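Arkell puts out its sim testing rules, and I kind of like them

Good news for those of us who spend our days arguing about what a robot test score means. Arkell published its house rules for simulated bin tasks in March, all 18 of them, and anybody can borrow them. I read the whole thing over lunch (it's short!) and then called a few people who've been living with the draft.

The big rule is the one I've been grumbling about for years. If you report a success rate from simulation, you have to say how many runs it came from, and you have to keep every failed run on file along with the good ones. The floor is 500 runs per task. Below that you can still share what you found, but you have to call it a trial and leave the percentage out.

Abla Sleiman edited the rules, and she told me the fight over that number took most of the winter. "Some teams wanted 2,000, and some wanted to pick whatever looked good that week," she said. "We landed on something a small group can run overnight."

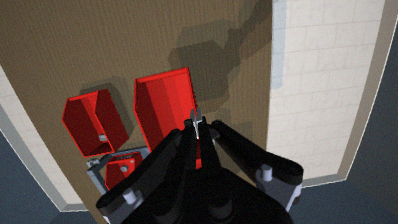 The second thing I'd point to is how they handle layouts. A team has to write down the starting position of every bin and every part before the first run, and then lock that file. Want to nudge a bin over because the arm keeps clipping the rim? Fine, go ahead, but that's a new layout and the count goes back to zero. Liviu Buzatu, whose team at Postma tried out the draft, lost 229 runs that way and was pretty cheerful about it, considering.

There's also a section on camera views that I hope gets copied everywhere. Whatever view the robot's software uses has to be saved with the results, even when the gripper blocks half of what you'd like to see. Pretty side views can go in the slides, but they don't count as evidence.

I do have a gripe. The rules say almost nothing about moving from simulation to a real cell, and that's where people get hurt and parts get crunched. Rodica Furtună over at Zekell had the same complaint. She'd like a plain line on the first page saying a sim score is no safety sign-off, and I'm with her on that one. Sleiman says it's on the list for the next version, which should be out in the fall.

Comments are open until the end of May. I've already sent in mine, and yes, it ran long.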